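Speaker notes: Small Boxes, Clear Desks
Stavemia home and office afternoon, second slot after the tea break

Slide 1, title. Say hello, check the back row can hear me. I get 14 minutes plus questions and last time I overran, so keep the drawer story short!

Slide 2, the drawer. You all have one. Mine had batteries, a bicycle key, takeaway menus from a flat I left years ago, and (my favourite) three sorts of glue, all of them set solid. I tipped the lot out on to the kitchen table one evening in April and it stayed there for a week because I had no idea where any of it should go. Pause for the groan. There is always a groan.

Slide 3, what I did wrong. I went out and bought boxes first. Big ones, with lids. A big box with a lid is a drawer you can carry about, and I filled mine in an afternoon and then lost the stamps in it. Ask who has done the same, hands up.

Slide 4, the divided box. Leave this one up for a bit while I talk. I want people thinking about open tops and see-through sides, and about starting with the box alone on a clear patch of table before a single paper clip goes in.
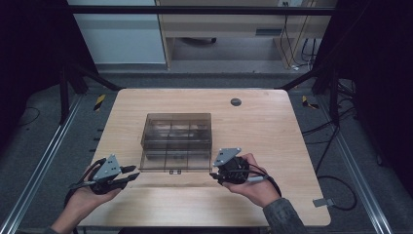
One reply to the handout I sent round in advance came from a reader in Bavlow, who wrote that see-through boxes are all very well but she can't stand looking at the muddle inside them, and she'd sooner have wicker and a label. Fair enough! I read that out because half the room will be nodding. My answer is that a smoky tint gets you partway there: you can tell there's something in the compartment without having to look every drawing pin in the eye. But if you like wicker, have wicker, I'm not coming round to check.

Slide 5, how to fill it. Go slowly here, people write this down.
Sort on the table, not in the box. Make little heaps.
The heap you reach for most goes nearest your hand.
Leave one compartment empty. I mean it. Something will turn up by teatime that wants a home, and if there's no gap it goes back on the desk and we're off again.
Long things (scissors, rulers, the good pen) lie along the longest compartment or they live somewhere else.
No lid. If you need to stack, you've got too much.

Slide 6, the office at Prevell. They let me loose on their stationery cupboard and we took out 1,311 loose bits, and yes, we did tally them, on the back of an envelope. It filled 7 boxes. Show the envelope if I remembered to bring it. Mention that the cupboard door now shuts.

Slide 7, keeping it up. Tip it out every 6 weeks, wipe it, put back what you used. I do mine with the radio on and it's done before the news finishes. Crumbs get in. I don't know how, I don't eat at my desk (I do eat at my desk).

Questions. Somebody will ask about cables. Say: separate box, one loop each, soft ties, and there's a whole talk on it at Aranda next month. Don't get drawn in.

If there's time, hand round the two spare boxes and ask people to have a go with the bag of odds and ends. Get the bag back afterwards!

Related talks
The kitchen drawer nearest the door
Cables, chargers and what to bin
Paper: the one-tray week
Sharing a desk without falling out

Contact the Stavemia events desk | Copyright Small Boxes, Clear Desks | Back to top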